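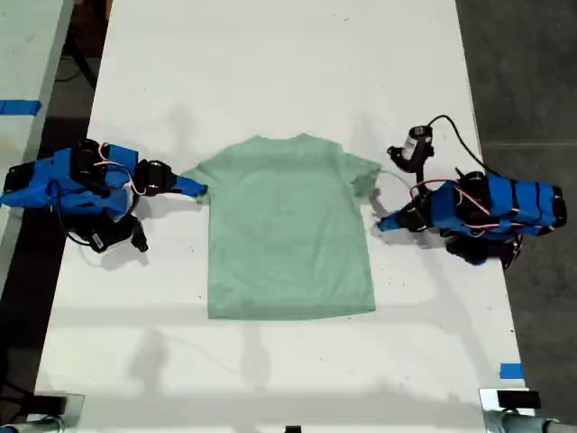
Words by Marit Kashindye

I came to folding late, and I came to it by way of one T-shirt. Mint green, crew neck, short sleeves, washed so often the colour has gone to something like sea foam. I'd shoved it into drawers for years, balled up with its mates, and then one October afternoon I laid it out flat on a long white table and took my time over it. What a pleasure!

Flat is where it all begins. Get the shirt face up, sleeves straight out to either side, hem squared off towards you, and smooth from the middle outwards with the sides of your hands. A few faint creases will stay put across the chest. Let them. Cotton jersey has a memory, and a good fold flatters it more than you'd think.

Then come the thirds. One side in, sleeve doubled back on itself, the other side over the top – and now you've got a long, narrow strip that looks nothing like a shirt and is ready to be folded up from the hem in 3 easy turns. Mine stands on its edge in the drawer like a paperback. With a bit of practice it takes 15 seconds, and I have been known to unfold one just to do it again.

A big clear surface is the real luxury. Beds sag, and couches are hopeless (I've tried both, and my own knees on the train home to Skerkport). A table 90 centimetres deep gives you room for the whole wingspan and a growing pile besides. Pale tops are lovely for it too, as every wrinkle and stray thread shows up against them.

My green favourite lives at the front of the drawer now, where I can see its colour each morning.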